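The Hands That Hold the Grapes

The first thing Lurdes Marinho checks is the thumb. She bends it in, lets it go, watches it come back, and only then does she move on to the fingers. It's early, the coffee is still dripping, and she is already grinning.

"The thumb does half the job," she says. "Everybody looks at the fingers!"

Marinho looks after the two-handed picking robot at Kivari, a small workshop that builds and tunes machines for fruit packers. I spent two days there in October expecting to fall for the clever software (and it is clever), but what I kept scribbling in my notebook was the upkeep. Cables, bolts, straps, fingertips. There's a whole craft in keeping a pair of metal hands fit to touch something as easily bruised as a grape.
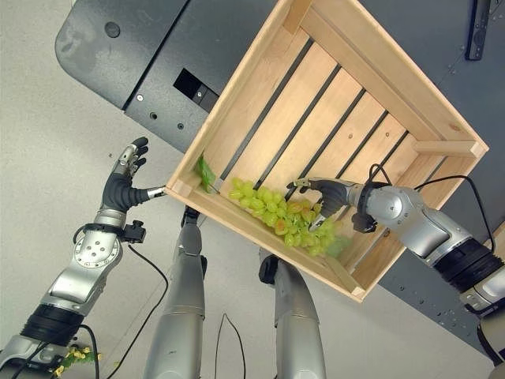
The right hand closes on a bunch of grapes while the left thumb rests against the crate.

Every run begins with the cables. They have to hang with enough slack for the wrist to turn, and Marinho follows each one with her finger from the wrist down, feeling for a kink. Then come the wrist straps, which hold the little black boxes in place. If a strap creeps even slightly, she loosens it, squares up the box and starts that arm's checks over. The shop log has 349 entries so far, and 87 of them are about straps.

Theophilus Tsikata, who handles the finger settings, showed me the next part. He starts with the grip far too gentle and brings it up a notch at a time, stopping to look over the fruit after each try. It's slow going and I loved every minute of it. He can tell a worn joint by its sound, a dry little tick that I missed completely until he made me close my eyes.

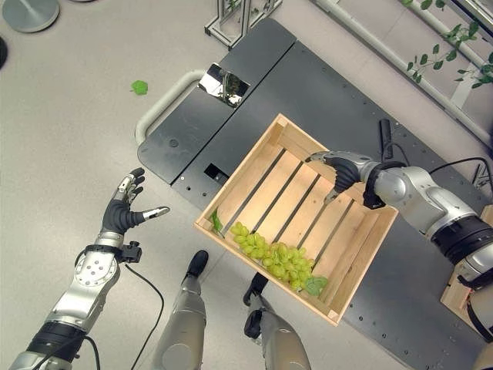 The crates get the same care. Pine is never quite the same from one board to the next, so Tsikata runs his palm along each rim looking for splinters that could catch on a fingertip. A rough one gets sanded on the spot and goes right back to work.

By the time I left, the hands had closed more than 2,000 times since their last full teardown, and Marinho was laying out her hex keys for the next one. She does the left hand first and wanted it apart before lunch.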